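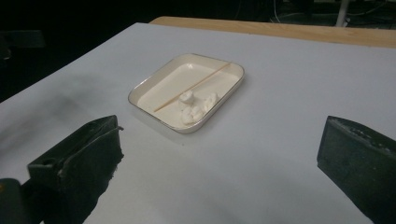
Figure 1. Tray task, hand-held gripper. Skewer and soft white pieces in the gold-rimmed tray, before sorting into the accepted set.

Progress report to Duketel – small-object handling, demonstration collection
Reporting period ending November 2019
Prepared by Malathi Kandasamy, Umby

1. Status

The target for the period was 2,000 accepted demonstrations across all tabletop tasks. That target has been met. The tray task was the last to start and accounts for 700 of the total. Collection on it continues into December under the existing budget line.

2. Tray task

Each demonstration is recorded with the hand-held gripper over a shallow tray on a white work surface. The operator picks up one soft piece, brings it to the skewer and releases it. Pale pieces on a cream tray floor were chosen on purpose. The Dredel model, trained on the earlier coloured-block data, located dark objects well and lost light ones against a light background.

The skewer is harder than the pieces. It is thin, throws little shadow and rolls when touched. Operators are told to leave it at whatever angle it lands, so that the starting position varies between recordings.

3. Rejected recordings

We rejected 139 tray recordings. Most failed on tracking: the tool was moved faster than the pose estimate could follow, usually on the way back to the start position. The remainder had a finger covering the piece at the moment of contact. Rejected files are kept on the Thomas server and are not counted in the figures above.

Glare off the tray is still a problem. Manikandan Rodrigues moved the lamp further back, which reduced it but put a soft shadow across part of the work surface. We have left this as is for now – some change in lighting is useful to the training set, and the labelling staff report no extra difficulty.

4. Changes to the plan

The second tray colour has been put back to December. The supplier sent the wrong size and the replacement has not arrived. No cost change.

We also ask Duketel to approve 3 additional operators for the next period. The current operators have settled into similar grasps, and the model is picking up their habits, particularly the approach from the right.

5. Next period

Finish the tray task, retrain Dredel on the full set and report success rates by object. Labelling guidelines will be reissued with a clearer rule for when a grasp begins.

Umby – Contact: Malathi Kandasamy | © 2019 Umby | Back to top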